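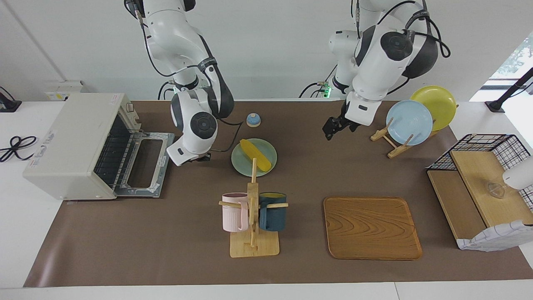
4.2 Self-reported leftovers and the problem of the clean plate

Most of what is claimed about household food waste rests on diaries. A person is handed a booklet, told to write down what was thrown away at each meal, and trusted to do so for two weeks. We have doubts about this. The Grirkmont survey, which is still cited as the standard source, mailed out 2,000 booklets and got 669 back in usable condition. The authors treat the missing households as if they were the same as the ones that replied. No test of that assumption is offered, and a family that wastes a lot of food seems to us less likely to mail back a record of it.

The second difficulty is the diary itself. Amaral and Vieira, working with a smaller group, weighed kitchen trash without asking for any written record and then compared it with diaries kept by the same homes in a later period. The diaries came out lower in nearly every case. They put the gap down to forgetting. Godinho has argued that it is closer to embarrassment, and that people start serving smaller portions as soon as they know someone will read the booklet. Neither reading can be ruled out with the data as published – the two periods fell in different seasons, and the trash weights include peelings and bones, which the diaries left out.

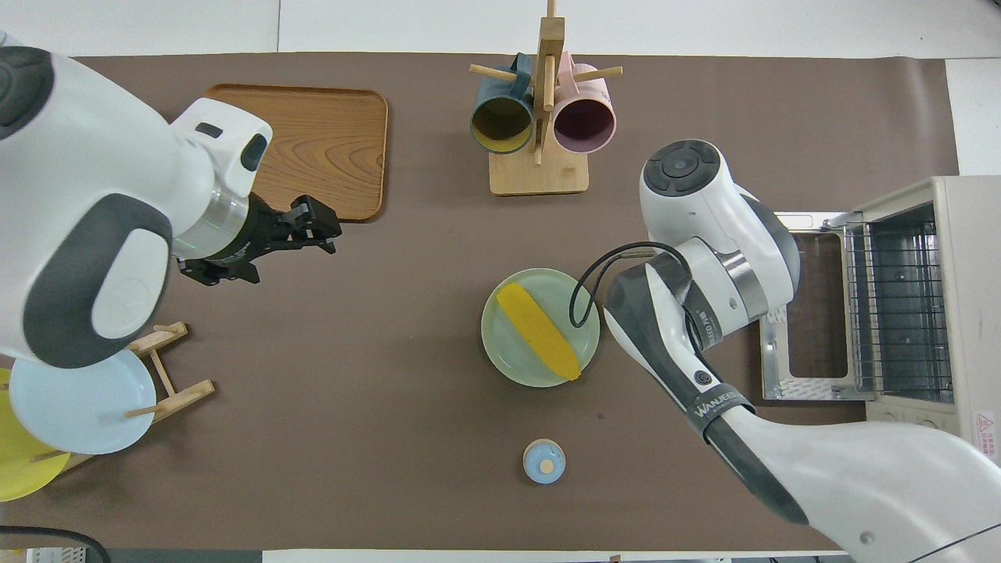 Serving size raises a further question. It is often repeated that smaller plates lead people to take less and so to waste less. The claim goes back to a handful of cafeteria trials, of which the Dudance trial is the best known. Diners there could return for more, and second helpings were not recorded. A drop in the weight of the first serving tells us little if the size of the second is unknown. Arruda's later attempt to repeat the result at home tables found a difference so small that a single large family could have produced it (see Figure 2).

Figure 2. Table setting.

We do not conclude that plate size has no effect. Our complaint is that the figure most often quoted, a saving of 800 grams per household per week, was never measured by anyone. It was worked out from the cafeteria servings and then multiplied up, on the assumption that people eat at home as they do at work. In the Patrício sample, discussed in the next section, we kept the weighing and dropped the diary. That choice has costs of its own, and the refusal rate in March was high enough to worry us.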